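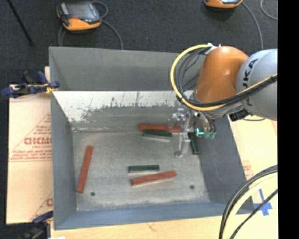
What size of metal bin do you make?
Anything from a small parts tray up to a floor-standing bin of 270 litres. Most customers pick one of our stock sizes, and we cut and fold the rest to order.

About Gullis & Stevens

We make and repair open metal bins for workshops, packing rooms and stores. The firm was set up by Thijs Aerts in a rented unit at Woncombe and moved to the present works at Ascombe on April 10, 2018. Sem Vanhove joined the following January and now runs the repair side.

Our bins have sloping walls as standard, so that blocks, castings and other loose parts slide towards the floor of the bin and can be picked out from above. Drain holes in the floor are optional. Please say where you want them when you order, as we can't easily move them later.

Scuffs and scratches from daily use do no harm. A split seam should be looked at. We reweld seams on our own bins and on most other makes, and a repair usually takes around 3 working days once the bin is with us. Bins must be empty when they are dropped off.

Delivery is free within 60 miles of Ascombe. Collection is from the side gate, and the yard has room for two vans at a time.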